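Hoarau Film Club: September screening 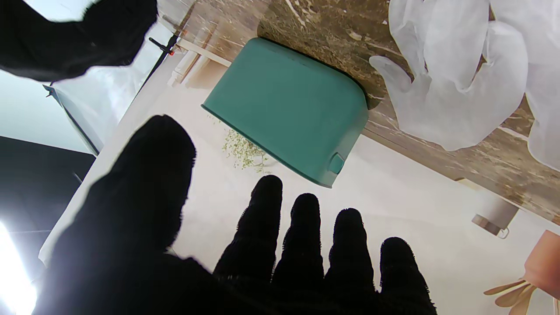
A teal container with rounded corners.

Our next film is Gotalov, the courtroom drama Sylvain Picard made before he moved to television. It follows a ferry clerk accused of selling the same ticket twice. The first half is slow — the trial scenes are much better. The print is on loan from the Seron archive and has English subtitles.

Doors open at 6. Tickets are $4 for members and $14 for guests. Replies by 29 Aug 2026, please.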